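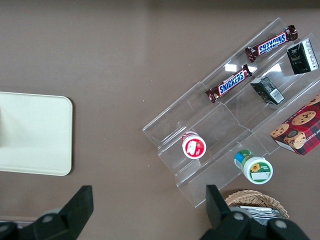 Tray and tiered riser with two Snickers bars.

Flemik Merchant Support
Ticket 3901
Subject: Discount codes rejected at checkout after catalog import
Store: Vollis Pantry
Opened by: Mared Morgan, Store Operations
Priority: High
Status: Resolved, monitoring closed

Original request

We operate an online snack and pantry store on the Flemik platform. Following the catalog import completed last night, customers report that the partner discount codes supplied to our affiliates are refused at checkout. The message displayed is "This code does not apply to the items in your cart." The codes were accepted before the import. No change was made to the codes themselves, to their start and end dates, or to the customer groups permitted to use them.

The matter is urgent for us. Our December partner campaign is active, and our affiliates have already sent their newsletters. Commissions are calculated through Zuker, which credits an affiliate only when the code is recorded on the order. An order placed without the code is therefore lost to the partner as well as to the customer.

Please advise whether the import should be reversed.

M. Morgan

Support, 9:20 a.m.

Thank you for contacting Merchant Support. Your request has been assigned to the Catalog and Promotions team.

Please do not reverse the import at this time. A reversal restores product records but does not restore stock counts, and any orders received since the import would need to be corrected by hand.

To assist our review, kindly provide the following:

The import file as uploaded, without edits
One partner code that is being refused
The order of columns used in the mapping screen
Whether any code is accepted on any product

Store, 9:55 a.m.

The import file is attached. It contains 4000 product rows, which is our full catalog. The mapping was loaded from the saved template named "Full catalog, standard." We have used this template before without difficulty.

The refused code is MOFOKENG10, issued to our affiliate Mofokeng. We tested it on chocolate bars, tea and boxed crackers, and it was refused in each case. Our general welcome code is accepted on all of the same products. We have not found a product on which the Mofokeng code works.

We also cleared the storefront cache and tested in a private browser window. The result did not change.

Support, 10:40 a.m.

Thank you for the file. The fact that the welcome code is accepted is helpful. The welcome code applies to the whole store, while the partner codes are limited to a product collection named "Partner Eligible." We reviewed that collection and found that it currently holds no products.

"Partner Eligible" is an automatic collection. A product enters it when its tag field contains the tag partner-ok. In the attached file, that tag is present on the expected rows. In the live catalog, the tag is absent from every product we examined. The import therefore read the file but did not write the tags as intended.

We are reviewing the mapping and will write again shortly. Please do not edit the collection rules in the meantime.

Store, 10:48 a.m.

Understood. No one on our side will edit the collection. Please note that one of our affiliates has asked whether the campaign has been canceled. We have replied that it has not.

Support, 11:30 a.m.

We have identified the cause. The saved template was created when your file had a single column for tags. The current file has 2 columns with the heading "Tags": the original column, and a second one near the end of the sheet, which is blank on all rows. When two columns share a heading, the importer reads them from left to right, and the later value replaces the earlier one. The blank column replaced your tags with an empty value.

The import log does contain a warning to this effect. It appears under "Notices," which is closed by default when the import finishes — we recognize that it is easily missed.

Recommended correction:

Remove the second "Tags" column from the file.
Delete every other column except the product code and the remaining "Tags" column. This prevents the import from changing prices or stock.
Choose "Update existing products only" on the import screen.
Open the Notices panel before confirming, and stop if any duplicate heading is listed.
Allow up to 60 minutes for automatic collections to refresh.

Store, 12:15 p.m.

The second column was added by our merchandising team for a seasonal project and was left in the sheet in error. We have prepared the reduced file as instructed. The Notices panel is clear. The import has been started.

Store, 1:35 p.m.

The import finished without errors. "Partner Eligible" is populated again, and MOFOKENG10 is accepted on the products we tested earlier. A test order shows the code in the order record, and the same order is visible in Zuker with the correct affiliate attached.

One question remains. Several customers completed their orders this morning without the discount. Can the code be added to those orders so that the affiliates are credited?

Support, 2:10 p.m.

We are pleased that checkout is working as expected.

A code cannot be added to an order after payment. You may issue a partial refund for the discount amount from the order page, and we suggest the reason "Price adjustment" so that the refunds can be found later. Affiliate credit is held in Zuker and not on our platform. Please export the affected orders and submit them to Zuker as a manual credit request. Our team cannot confirm how such requests are decided.

Store, 2:25 p.m.

Thank you. We will issue the refunds today and contact Zuker separately. We have deleted the old template and saved a new one. We would ask that the duplicate heading notice be shown on the main import screen in future.

Support, closing note

Your suggestion has been forwarded to the product team. No release date can be given. The ticket was kept open for monitoring, and no further refusals of partner codes were recorded. The ticket is now closed. To reopen it, reply to this message and keep the ticket number in the subject line.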